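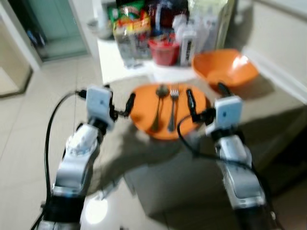
Handout 3: Two arms at a kitchen counter

By Musyoka Magesa
May
6 min read

In the previous handout we mounted both arms and ran the cables. Now we let them work on a task of the home: to lift a spoon or a fork from a plate. The Bimura build uses the same gripper on both sides, so one set of finger settings is enough to begin.

Before you start, write the reach of each arm in your notebook. On our build it is 585 mm, measured from the shoulder bolt to the finger tips. Keep the plate well inside this distance. An arm that is almost straight has little force left, and it shakes.

Set the speed to 80 percent in Stirari and leave the finger force at level 2. Check also that each cable has a free loop near the gripper. A tight cable pulls on the housing, and the arm then reports a false load. 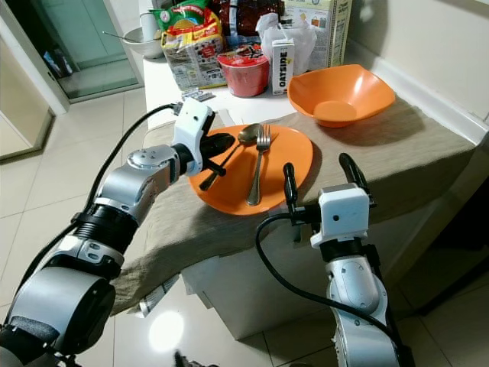
Why do we close the fingers slowly on a metal handle?

A thin handle lies almost flat on the plate, and fast fingers push it away before they have it between them. Slow closing gives you time to stop the arm by hand.

Students of the Karnport workshop often ask which arm should move first. Choose the one that is nearer to the handle, and park the other one to the side. When both arms move over the same plate, you must watch two things at once – this is difficult for a beginner.

A tablecloth makes the work harder. The cloth can slide
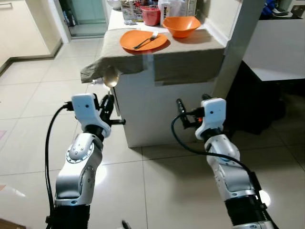 or make a fold under the plate, and then the height you saved is wrong by a few millimeters. Measure the height again every time you move the cloth. The Pietrzak table in the appendix has a column for this value.

For the next meeting, please bring your notebook with the heights for both arms, and the load values from Stirari.

14 shares · 2 comments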